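Household Textiles 110
Handout 3: Cushions and small patterned pieces. Sorting, folding, setting out

These are the notes from the board plus what I said while you were writing. Bring them to the workroom in September, you'll need the fold section at the table. Slides not posted, don't ask, they only have the headings.

Where we are
Last handout was flat goods. Sheets, table linen, plain towels. All of that folds the same whichever way you start. Patterned pieces don't. A wave border or a stripe shows every mistake, and a cushion next to it shows it twice.

Words to know
Ground: the main color of the cloth, the part behind the pattern.
Border: pattern that runs along an edge only.
Repeat: one full unit of the pattern, measured from a point to the next matching point.
Scallop: a row of rounded bumps along an edge. Can be printed, woven, or cut and sewn. From a distance you can't always tell which, so write "scalloped edge" on your sheet and leave the rest until you've handled it.
Zigzag: straight lines, sharp corners. Students mix this up with wave all the time. Wave has no corners.
Trim: anything added at the edge after. If in doubt put "edge" instead.

High contrast pieces
Black and white is what we start with. Easy to see, hard to hide a bad fold. Black ground with a white wave is the classic one, and you get strips of it, covers of it, cushions edged with it. Put two of those near each other and the eye runs the border from one to the next, so if one is tilted the whole group looks tilted.

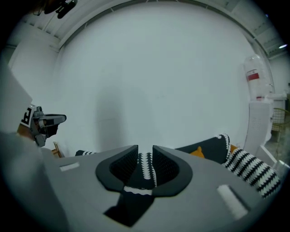
Stripes next to waves: allowed, but keep the stripe straight up and down or straight across. Not halfway. A bit of one strong color (orange, mustard, a brick red) gives the eye somewhere to stop. One or two patches is plenty. I took marks off last year for five accent colors on one bench, and I will again.

Standing vs. lying
Cushions can stand on their edge or lie flat. Standing shows the border best. Needs something behind it, a wall, a sofa back, a block, another cushion that is firm enough. Soft filling slumps by the afternoon. Check it again before you leave.
Lying flat is for stacks. Biggest at the bottom. Fold openings and zippers all to the back.

Picking up a patterned piece
Most of the marks lost in the practical are lost right here.
- Look first. Find the border before you touch it.
- Pinch at the plain part if there is one.
- Lift straight up, let it hang, wait. Cloth needs a moment to settle.
- If it twists while it hangs, put it down and take it again nearer the middle.
- Don't drag a strip across the table by one end. Long narrow pieces curl along the edge and then you iron.
- Two people on anything longer than your arm span. Agree who moves first.

Narrow strips
Separate heading this year because the Jirnumden set is nearly all strips. Runners, ties, cushion bands, a few offcuts that got kept. They slide off piles, so they don't go on piles. Lay them over something or roll them.
To roll: pattern side out, start at the plainer end, keep the edges level as you go. Stop every few turns and tap the roll on the table. If the scallops make a neat ring at the end of the roll you did it right. If they make a spiral, start over.
To fold: thirds, then half. Not quarters, the middle crease lands on the repeat and it never comes out.

The Flosard fold (write this down, it's on the test)
1. Pattern side down, border at the top.
2. Bring the bottom up to just under the border. Just under, dont cover it.
3. Left side in by a third.
4. Right side over it.
5. Turn the whole thing face up with both hands flat underneath.
6. The border should now be the only pattern edge showing. Smooth outward from the center.
Do it 10 times at home with a dish towel before the workroom session. A dish towel with a stripe down one side works fine.
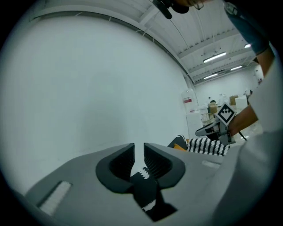
Common faults with this one: step 2 too high, so the border has a lump under it. Step 5 done with one hand, and the back layer drops out. Smoothing from the edge inward, which pushes the slack to the middle where everyone sees it.
If the piece is printed on one side only, the back will look faded or blank. Fine. If it is woven, the back has the colors swapped and people fold it inside out without noticing. Check a corner.

Room and light
Pale walls are kind to dark cloth. You see the outline of each piece clearly. They also pick up shadows, including yours, so stand to one side when you judge whether an edge is straight. Dark piece on a dark table, bring a sheet of white paper and slide it under teh edge.
Work table clear apart from what you're folding. Bags under the bench, coffee on the window ledge or outside.

Condition sheet
One line per piece. Keep it short:
ground color / pattern / where the pattern sits / any second color / edge / damage
Sample line: black / white wave / border only / none / scalloped / small pull near corner
Not "nice cushion." Not "modern style." I can't grade nice.
For damage say where it is from the border, since that's the one thing everybody can find.

Storage, quick version
The Lapiņa store holds over 2,000 small textile pieces on open shelves and the system is only this: pattern edge to the front, dark with dark, cushions never under folded goods. Labels on the shelf and not on the cloth. Plestex boxes for strips, lid off until they've been checked in.
Acid-free tissue only for pieces going away for a season or longer. For weekly rotation it just gets in the way.

For next time
Read the section on fillings in the course pack (feather, foam, mixed). Bring one cushion from home with a removable cover and one strip of any patterned cloth, scarf is OK. Fill in a condition sheet for both before you arrive. Rooms as on the door list, start 10 sharp, and the iron queue is first come.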